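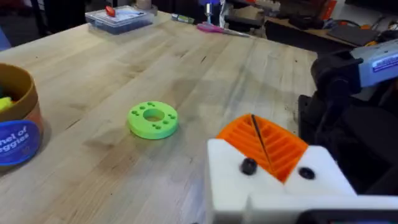

Clulleo
Posted by the person with the sandpaper on 2018-08-04 | Filed under: The Big Table

So I've been promising a table post since May and it's finally Saturday and it's raining and I've got a pot of tea, so let's do it!

If you're new, the big table is my pride and joy. It's butcher block, all long pale strips glued side by side, and I bought it second-hand from Zorngate (the reclaimed furniture place up by the station, not the café with the same name, which confused me for weeks). It cost me 100 pounds plus a lot of grovelling to get it delivered. It was supposed to be a smart table. I had plans for it. I was going to keep it bare, with a bowl of lemons on it or something, like people do in magazines.

Well. It's a work table now. Everything ends up on it, and it's got the scuffs and stains to prove it. I used to get properly upset about every mark, and I once spent a whole bank holiday rubbing at one dark streak before I realised it was just the grain. I've calmed down a lot since then.

The thing I want to talk about is little parts, though, because little parts are what ruin a table like this. Take the lime-green ring. It's a printed one, nice and chunky, with a big hole in the middle and lots of small holes round it, and for most of July it just lived on the wood. I'd move it to wipe, put it back, move it to wipe, put it back. I dragged it more often than I lifted it, and I'm sure that's how I got one of the fine scratches down my end. Hard plastic with a bit of grit under it is basically sandpaper! So rule one in my house is lift, don't slide. Rule two is that a part gets a home by the end of the week or it goes in the tub.

The tub is a whole other story and I'll get to it.

Anyway, wiping. I do it every evening with a cloth that's been wrung out hard, then a dry one straight after. I go with the strips and never across them, and I have no science to back this up at all, it just looks better. Once in a while I'll do a proper clean with a drop of washing-up liquid. I don't use those spray things with the lemon smell any more, they left mine feeling sticky and then it grabbed every bit of fluff going. 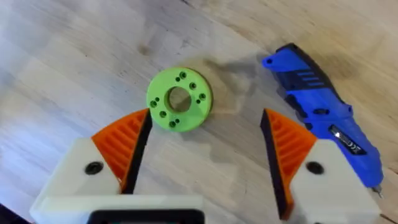
How often does a butcher-block table need oiling?

When it's new or freshly sanded, once a week for the first month, and after that whenever the wood starts to look dull or water stops beading on it. Put the oil on thinly, leave it to soak in overnight and wipe off whatever is left in the morning.

I use the Wumetti oil, the one in the tall tin, and I've tried fancier stuff and gone back to it. It's 12 pounds and a tin does me ages. One thing I would say is to buy a pack of plain cotton cloths at the same time, as I've ruined two good tea towels already, and please lay the oily ones out flat outside to dry before they go in the bin (oily rags in a heap can heat up all on their own, it's horrible to think about).

Then there's hot glue. I love my glue gun. It's blue, it's not a posh one, and I'd be lost without it. But it does dribble, and it dribbles most when you've put it down for a second to find the other bit of whatever you're sticking. On bare wood the dribbles are fairly forgiving if you leave them alone. Let them go completely cold, then ease an old plastic card underneath and they usually pop off in one piece. If you go at them while they're soft you'll smear them right into the grain, and then you're there with a cocktail stick all night. I keep an old ceramic tile for the gun to rest on. Do I always use the tile? I do not.

If a bit of glue really won't shift, I put a few ice cubes in a sandwich bag and hold it on the blob, and then have another go with the card. It worked on the blob by the window that I'd been covering with a plant pot since Christmas – very satisfying!
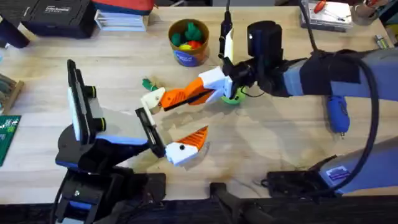 The green ball, in among everything else on the big table.

Balls are a menace on a flat surface, by the way. You'd think my floor was level, and I thought it was too, until I put something round on the table and watched it wander off. I've got folded card under one leg now, which has helped. I did look at proper screw-in feet in the Merrick catalogue but they only come in packs of 50 and I have, you know, one table.

Right, the tub. It's one of those round cardboard ones with a blue label, and it holds all the toy bits that don't belong to a full set of anything any more. Loads of dark green, plus orange and red and yellow. I did try to be a grown-up and sort them. I had little drawers! I had labels! It lasted until the first time somebody wanted a particular red piece and tipped the lot out to find it. So back to the tub they went, and I have to say I like it much better. You can carry the whole lot in one go, and cardboard is kind to the wood as long as it's dry underneath.

The one thing I'd change is the size. It's a bit too full for my liking, and once bits start poking out of the top they're only ever a nudge away from being all over the table again.

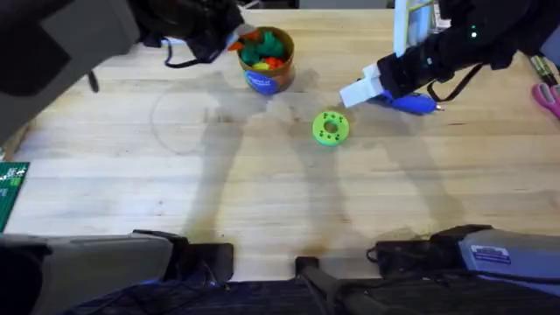
So I've been eyeing up a second tub, and I keep going back and forth on whether that's sensible or whether it's just giving the mess somewhere new to live. A friend of mine swears by a big shallow tray, because you can see what's in it without digging. I can see the appeal, but a tray would take up half of my working space and I know for a fact I'd start putting mugs on it.

For now I'm going to have a cull. Anything cracked goes, and anything I can't name the purpose of gets one week's grace and then goes too. The green ring is safe, before anyone asks. I've got plans for it, and they involve the glue gun and a bit of patience and possibly a lamp.

Next job is sanding out the ring mark at the far end (coffee, my fault) and getting another coat of oil on before the weather turns. If any of you have got black marks out of pale wood without sanding, do leave me a comment, I've read so many different things about lemon juice that I'm scared to try it.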